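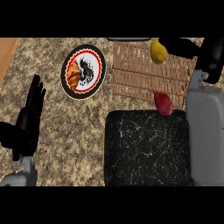 Chapter 7
Rules for Shared Counters: Clearances, Contact and Handover

Print this chapter | E-mail this chapter

The earlier chapters dealt with machines that work behind a fence. A fence makes the rules short. The gate is either closed or open, and if it is open the machine stops. Kitchen and serving work can't be arranged that way. The counter is used by people as well as by the arms, and the things on it change from one hour to the next. The rules for this kind of work have to say what an arm may do while it is near food, near dishes and near the other arm.

This chapter uses the Lemmont practice code as its main text. The code is short, 34 clauses in all, and most of it can be read in one sitting. Students who have access to the Dralla handbook may want to keep it nearby, as it uses the same terms with two exceptions, noted in Section 7.4.

7.1 What the code covers

The code applies to fixed two-arm stations with hands or grippers at counter height. It covers simulated trials as well as physical ones. Many first-time readers are surprised by this. The reasoning in the code is that a motion approved in simulation is often copied to the real station with no further review, so the review has to happen early. A simulated counter must be laid out to the same rules as a real one, and the trial log must say which of the two was used.

The code does not cover mobile bases, ceiling rails or any station with a heated surface. Those are taken up in Chapter 9.

7.2 Three terms to learn first

Resting position. A place where an arm may wait without a task. It must be over open counter and clear of every dish, tray and board. An open hand is allowed at rest. A closed hand is allowed only if it holds nothing.

Approach. The last part of a motion before contact. Under the code, the approach begins 15 centimeters from the item. Speed is limited from that point on.

Release. The moment when the hand no longer bears any of the item's weight. A release counts as complete only when the fingers have also cleared the item — a common point of error on the written test.

Look back at the station that opens the chapter. The left hand is held open over bare granite, apart from the plate. The right hand is close to the yellow fruit at the top of the woven tray. One still view does not tell us whether that hand is in approach or has just finished a release, and an inspector would have to go to the log to find out. Clause 12 requires a time stamp for both events for this reason.

7.3 Items that cross a boundary

Trays, plates and boards are called zones. An item that lies partly on one zone and partly on another, as the red fruit does between the tray and the black board, belongs to neither until it has been moved. The arm may pick it up, but the log may not record it as delivered. At the Tuominen training kitchen, 229 of 400 logged deliveries were sent back in the first review, nearly all of them over this clause.

Before going on, read clauses 1 through 9 and mark each use of the word "zone."

Share (15) | Comments (0)

Curkarari Educational Press. Revised October 17, 2019. Contact the publisher | Back to top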